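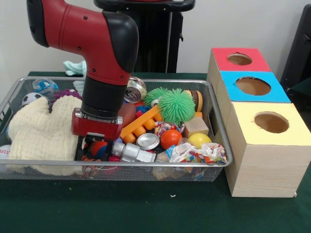 Members of the Virstead Fire District board visited the Sollden training center in February to review its recruit program before the district renews its shared services agreement. Training chief Nelly Alvarado received the delegation and led the tour of the yard, the classrooms and the family waiting area. Toys donated by district residents are kept together in wire baskets, a small soccer ball among the toys in one of them, and are given to children who come to the station after a house fire. The current academy class has 16 recruits, up from 12 in 2022.

The delegation then observed a ladder drill directed by Captain Ulises Salazar. Recruits worked in teams on the north face of the burn building, which was repaired last fall.

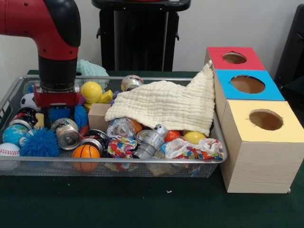

Board member Efa Yorath asked how long new hires wait for a station assignment. Captain Salazar replied that the wait is now nearly 9 weeks and that the Ayala station receives the first openings. Lieutenant Si-woo Shim presented the schedule for replacing hose and air packs.

The board will take up the agreement at its next regular meeting. Written comments may be left with the district clerk, Jhair Villanueva, at the Virstead office.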